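## 4. Setting up your Lurkis drip line and timer

You've got the water butt in place and the tap fitted, so now comes the fun part! By the end of this section your beds will be watering themselves while you're still in your dressing gown. Read the steps through once before you cut any pipe, and lay everything out on the path so you can see what you have.

**You will need**

- the Lurkis timer and its bracket
- the main supply pipe (the thick one) and the drip pipe (the thin one)
- drippers, elbow joints, tee joints and end stops
- the hole punch from the small bag
- sharp scissors or secateurs
- a bowl of warm water

### 4.1 Laying the main pipe

1. Uncoil the main pipe and leave it in the sun until it relaxes. On a cool day, an hour in the greenhouse does the same job.
2. Run it from the tap along the back of the bed, keeping it a hand's width from any wall or edging.
3. Cut it square at the far end. A slanted cut will weep at the joint.
4. Dip the end in the warm water, then push it on to the end stop as far as the second ridge.
5. Peg the pipe down at every corner and wherever it tries to lift.

> **Note:** If your bed turns a corner, use an elbow joint. Pipe that has been bent round by hand looks fine in spring and then kinks in August, just when your beans want a drink.

### 4.2 Fitting the drippers

1. Walk the bed and decide which plants need their own dripper. Tomatoes, courgettes, squashes and anything in a pot certainly do. Established herbs can usually be left out – rosemary will thank you for it.
2. Punch a hole in the upper side of the main pipe, holding the punch upright. You'll feel a small pop as it goes through.
3. Push a tee joint into the hole, then add a length of drip pipe long enough to reach the plant without stretching.
4. Fit the dripper and stake it near the stem, but not touching.
5. Turn the grey collar to set the flow. Start at 4 for young plants and move to 8 once they're growing strongly.

Don't worry if you punch a hole in the wrong place. There are 6 blanking plugs in the kit for exactly this, and everybody uses at least one!

I do love this stage. You can try a layout, change your mind over a cup of tea and move the whole lot along before teatime, and the bed is none the worse for it.
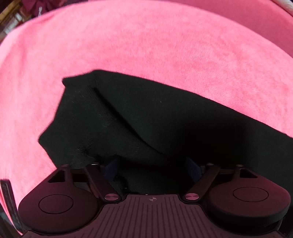

Vasanthi Namboodiri wrote in to say that she lays her drip pipes first and plants afterwards, because it saves treading on the seedlings, and that she pushes a lolly stick into the soil at each dripper so she knows where the squashes are to go. It's a lovely way to work if your bed is still bare. Just remember to leave some slack in the drip pipe, as you may want to shift a plant sideways on the day.

### 4.3 Setting the timer

1. Close the tap. Screw the timer on by hand until it's snug.
2. Slide in the batteries and wait for the green light.
3. Press **CLOCK** and set the present time.
4. Press **START** and choose when watering begins. Early morning is best, while the soil is still cool.
5. Press **RUN** and choose how long it lasts. Try 8 minutes for your first week.
6. Open the tap fully. The timer does the rest.

> **Caution:** Never use pliers or a wrench on the timer collar. The thread is plastic and will strip.

> **Caution:** Bring the timer indoors before the first frost. Water left inside can split the valve.

### 4.4 First run and checks

Press **MANUAL** and go and have a look. Each dripper should give a slow, steady bead. If the far end is dry, open the end stop, let the water run clear for a moment to flush out any grit, and close it again.

After the first full watering, push a finger into the soil beside a few plants. It should feel damp to the second knuckle. If it's only damp on top, lengthen the run and leave the collars alone – longer, gentler watering gets down to the roots beautifully.

For beds with more than 100 drippers, split the line in two as shown in Section 5.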